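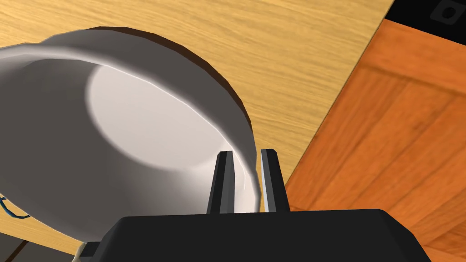 Collecting Grandma Souad's Stories

I finally started writing down my grandmother's life story, and I love it so much! Souad Ramadan lived 72 years, raised my mother and her brother Adel, and could outsing anyone on our street. The paper's obituary gave her 109 words. I have 29 pages already (and Uncle Adel keeps calling with more).

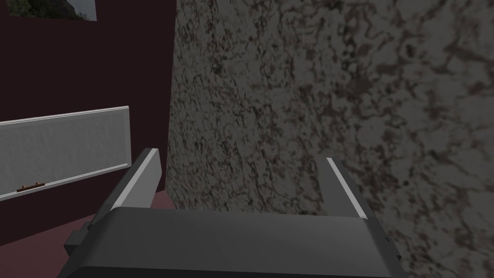 Who should you call first when you're gathering memories?

The oldest cousin who picks up the phone. Mine was Ilham, and we talked until 2 in the morning!

Next up is her wedding in July, the one with the missing shoes.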